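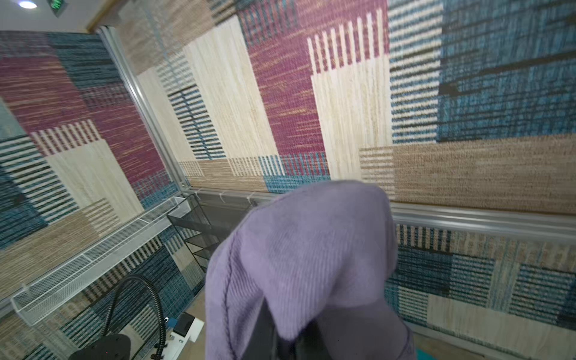 Soft ribbed knit in lavender, the kind of fabric this method is for.

How I Fold Stretchy Knits So They Stay Folded

Posted August 2, 2019

I put off writing this one for months because I figured everybody already had a way of doing it. Then Hauwa Uzor wrote in asking how I keep my lounge stuff from turning into a pile of spaghetti, so okay, Hauwa, let's do it!

You need a flat spot, a basket and a shelf. My basket is plastic with little holes in the sides (get one with holes, your clothes like the air). You don't need a folding board. I bought one from Seltance once and used it for all of 2 loads.

Step 1. Get the twist out

Soft knits love to wind themselves up into a rope. Don't yank. Find the two ends, hold one in each hand and pull gently till you can tell which way it's turned.

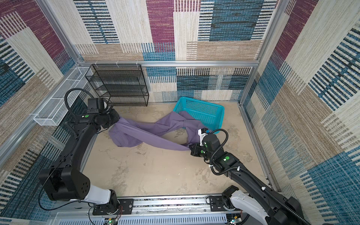
Then let one end go slack and roll it back the other way, a half turn at a time. If part of it is still hanging over the basket, lift that bit clear first or you'll be dragging the basket along with you. I go slow here - a hard tug can leave a ripple in ribbed fabric that takes a whole wash to relax.

Step 2. Lay it out and find the seams

Once it's loose, spread it on the floor or the bed and look for the seam lines. They're usually a bit darker than the rest, which helps a lot on pale colors like lilac. Get them straight and smooth outward from the middle with your palms. Any lumpy bunches at the ends get shaken out now, and so does whatever's still flopped into the basket.

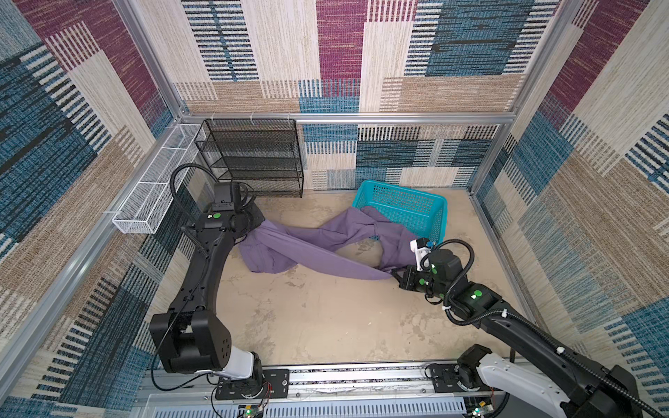
Step 3. Fold in half, then in thirds

Match the long edges, smooth again, then fold up from the bottom in thirds. Press it flat with your forearm and count to 29 if you're fussy like me. Stand the bundles up on a wire shelf with the fold facing out - they hold each other up that way and you can pull one without wrecking the row.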